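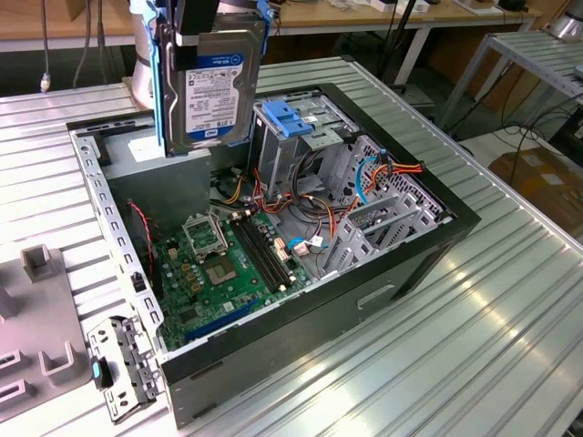

Pattern Maker and Sample Room Assistant (two positions)

Trurero is a small womenswear label. We make coats, shirt dresses and wide trousers from handwoven cotton and from wool, and we sell them in our own shop and in 66 other shops. We are now looking for two people to join our sample room, one pattern maker and one assistant. Both positions start in December.

About us

The label was started by Nuria Worku, who was working before as a cutter in a bridal house. Her first collection had nine pieces, all sewn on one domestic machine. Today we produce two collections in a year, and each of them has almost 60 styles when we begin and fewer when we finish, because Nuria likes to take things out.

The sample room is on the second floor, above the shop. It has big windows to the north side, two long cutting tables and a steam iron that everybody complains about. The handwoven cotton comes from Adugna, a weaving workshop with which we have worked from the second collection. This cloth is narrow and it moves when you cut it, so it asks for patience. If you have only worked with stable fabrics until now, please do not be afraid, but be ready to learn it slowly.

Pattern maker (full time)

You will make first patterns from Nuria's sketches, and sometimes from an old garment she has found and wants to understand. You will correct the patterns after fittings, grade them in six sizes and prepare the technical sheets for Plekeo, the factory that sews our production. We draft the first pattern on paper and digitize it after the second fitting. The software can be learned here. The hand drafting cannot, so we need you to know it already.

We ask for:
At least four years of work as a pattern maker, in a company or for your own clients
Good knowledge of tailored sleeves and collars
Experience with grading
English good enough to write a clear note to a factory. It does not need to be perfect, as you can see from this text

It is welcome, but not necessary, if you have worked with narrow loom fabrics or with zero waste cutting.

Sample room assistant (part time, three days a week)

You will cut and sew samples together with our sample machinist, press the garments before fittings, keep the trims in order and pack the sample sets that go to the buyers. On fitting days you will pin and write the notes. There is also some work that is not very glamorous: threads on the floor, boxes to carry up the stairs, buttons to be matched by color. We all do this work, Nuria too.

We ask for:
A finished course in sewing or fashion, or the same level learned in another way
Clean work on an industrial lockstitch machine and on an overlocker
A good eye for details, and the habit of asking when something is not clear

A person who comes directly from school can apply. The days can be chosen together with you, but Monday must be one of them, as this is when we have the fittings.

What we offer

The assistant receives 1832 a month before tax for the three days. The salary of the pattern maker depends on experience, and we will tell you the range already in the first phone call. Both contracts are for one year and we wish to make them permanent after this. You will have 25 days of vacation (in proportion for the assistant), a paid lunch break and one garment of your choice from each collection. We do not ask for unpaid trial days. The test described below is paid.

We work from 9 in the morning to 5:30 in the afternoon. In the two weeks before a showroom the days are longer, and these hours are given back as free time.

How to apply

Please send a short letter, your CV and photos or scans of three pieces of your work. For the pattern maker, one of these should be a pattern together with the finished garment. Phone photos are fine. Please do not send mood boards.

Write to Natnael Weldu at the studio address and put the reference 609 in the subject line for the pattern maker, or 609-A for the assistant. Applications on paper can be left in the shop, in the Ulloron arcade, during opening hours.

We answer every person, but it can take up to three weeks. After a first talk by phone, we will invite a few people for half a day in the sample room. The pattern makers will draft a collar and a two-piece sleeve, and the assistants will sew a shirt placket and a welt pocket. Bring your own scissors if you prefer them. The sample room has stairs and no elevator, so please tell us before your visit if this is a difficulty, and we will arrange the meeting in the shop on the ground floor.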